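공개 시연일 양팔 로봇 부스 운영 절차: 설치, 시연, 관람객 조작 체험

최종 수정: 2025년 3월 20일

적용 범위

이 문서는 Okelard 작업실 공개일에 양팔 탁상 로봇을 시연하는 담당자를 위한 절차서이다. 대상 프로그램은 Pratumar 시연 세트이며, 물체 집기, 컵에 담기, 양팔 간 전달의 세 동작으로 구성된다. 원격조작 장치의 조립과 펌웨어 설치는 다루지 않는다. 해당 내용은 Huamán 설치 문서를 따른다.

시연 1회의 길이는 25분이다. 담당자 설명, 자동 재생 시연, 관람객 조작 체험, 원위치 복귀가 모두 포함된 시간이다. 회차당 관람객은 4명까지 받는다.

준비물

양팔 로봇 본체와 그리퍼 2개
원격조작용 리더 암 2개
제어용 노트북과 전원 어댑터
검은색 작업대 상판
흰색 종이(작업 영역 표시용)
플라스틱 컵, 얕은 트레이, 손으로 쥘 수 있는 크기의 소품 여러 종
비상정지 스위치와 연장 케이블
바닥 표시용 테이프

소품 선정 기준

소품은 가볍고 깨지지 않는 것으로 한다. 유리, 도자기, 날이 있는 공구는 쓰지 않는다. 색이 서로 뚜렷하게 구분되어야 관람객이 지시한 물체를 담당자와 로봇 조작자가 같은 것으로 알아듣는다. 둥근 물체와 긴 물체를 섞어 두면 파지 방향에 따른 차이를 설명하기 좋다. 표면이 미끄러운 소품은 Pratumar 재생 데이터와 맞지 않는 경우가 있으므로 사전 점검에서 통과한 것만 올린다.

1단계. 작업대 배치

상판을 닦고 흰색 종이를 평평하게 깐다. 종이 모서리가 들뜨면 그리퍼 끝에 걸린다. 컵은 왼팔이 닿는 쪽에 세우고, 트레이는 컵 뒤에 둔다. 나머지 소품은 두 팔의 작업 반경이 겹치는 영역과 그 바깥에 나누어 놓는다. 겹치는 영역에는 소품을 몰아 두지 않는다. 전달 동작에서 두 그리퍼가 동시에 들어오는 공간이기 때문이다.

배치가 끝나면 제어 화면에서 양쪽 손목 카메라 영상을 확인한다. 손가락 끝이 화면에 들어오지 않으면 카메라 브래킷을 다시 조인다.

2단계. 영점 확인과 저속 점검

비상정지를 해제하기 전에 두 팔이 대기 자세에 있는지 본다. 전원을 넣고 Kulovley 제어 프로그램을 실행한 뒤 다음 순서로 진행한다.

좌우 그리퍼를 완전히 열었다가 닫는다.
각 관절을 저속으로 왕복시킨다.
점검용 프로그램 113번을 불러와 저속으로 3회 반복한다.
비상정지를 한 번 눌러 두 팔이 모두 멈추는지 확인한다.

네 번째 항목은 생략할 수 없다. 한쪽 팔만 멈추면 시연을 시작하지 않고 케이블 연결부터 점검한다.

3단계. 담당자 시연

첫 동작은 긴 물체 집기로 한다. 그리퍼를 물체 바로 위로 이동시키고, 손가락이 아래를 향한 상태에서 수직으로 내린다. 손가락 사이에 물체가 들어오면 천천히 닫는다. 물체가 기울어진 채 잡혀도 미끄러지지 않으면 그대로 들어 올린다. 공중에서 다시 잡으려고 그리퍼를 열지 않는다.

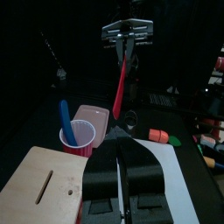

왼팔 손목 카메라 화면. 맞은편 그리퍼가 붉은색 긴 물체를 잡고 있다.

맞은편 팔이 물체를 든 동안 왼팔은 작업대 쪽을 향한 채 대기시킨다. 관람객에게는 이때 화면을 보여 주며 손목 카메라의 시야를 설명한다. 손가락 자체가 화면의 상당 부분을 가린다는 점, 따라서 조작자는 반대쪽 팔의 카메라와 상단 카메라를 함께 본다는 점을 언급한다.

컵에 담기 동작에서는 물체의 아래쪽 끝을 컵 입구 중앙에 맞춘다. 높이를 충분히 확보하지 않으면 물체 끝이 컵 테두리를 밀어 컵이 넘어진다. 긴 물체는 컵 안에서 기울어 서게 되는데 정상이다. 이미 다른 물체가 들어 있는 컵에는 추가로 넣지 않는다.

양팔 전달은 마지막에 한다. 받는 쪽 그리퍼가 완전히 닫힌 것을 화면으로 확인한 다음 주는 쪽을 연다. 두 손가락 끝이 서로 닿을 정도로 가까워지면 즉시 한쪽을 뒤로 뺀다.

4단계. 관람객 조작 체험

체험자는 바닥 테이프 바깥에 서서 리더 암만 잡는다. 담당자는 비상정지 스위치를 손에 쥔 상태로 옆에 선다. 속도 제한은 저속으로 고정하고, 체험 중에는 변경하지 않는다.

체험자에게 전달할 지시는 다음과 같다.

리더 암을 움직이기 전에 로봇 암의 현재 위치를 본다.
한 번에 한쪽 팔만 움직인다.
소품을 떨어뜨리면 손을 멈추고 담당자를 기다린다.
작업대 위로 손을 뻗지 않는다.

어린이가 체험할 때는 양팔 전달을 제외한다. 리더 암의 높이가 맞지 않으면 받침대를 쓰고, 의자 위에 세우지 않는다.

5단계. 원위치 복귀

체험이 끝나면 두 팔을 대기 자세로 보낸 다음 비상정지를 누른다. 그 후에 소품을 손으로 정리한다. 컵에 든 물체를 꺼내고, 종이가 밀렸으면 다시 편다. 점검용 프로그램은 매회 반복하지 않아도 되지만, 팔이 작업대나 소품에 강하게 부딪힌 경우에는 2단계부터 다시 수행한다.

자주 발생하는 문제

그리퍼가 닫히지만 물체가 빠진다: 손가락 안쪽에 이물질이 있는지 본다. 마른 천으로 닦고 다시 시도한다.

손가락 간격이 좌우로 다르다: 2단계의 그리퍼 개폐를 다시 실행한다. 증상이 남으면 고정 나사를 점검한다.

손목 영상이 어둡다: 작업대 조명을 켠다. 카메라 노출값은 운영 중에 수정하지 않는다. 수정하면 Pratumar 자동 재생 시연의 물체 인식 결과가 달라진다.

리더 암과 로봇 암의 움직임이 어긋난다: 두 암을 모두 대기 자세로 돌린 후 Kulovley에서 연결을 해제하고 다시 연결한다.

다음 공개일은 7월이다. 소품 목록과 점검용 프로그램 번호는 그 전에 갱신하며, 변경 사항은 이 문서의 준비물 항목과 2단계에 반영한다.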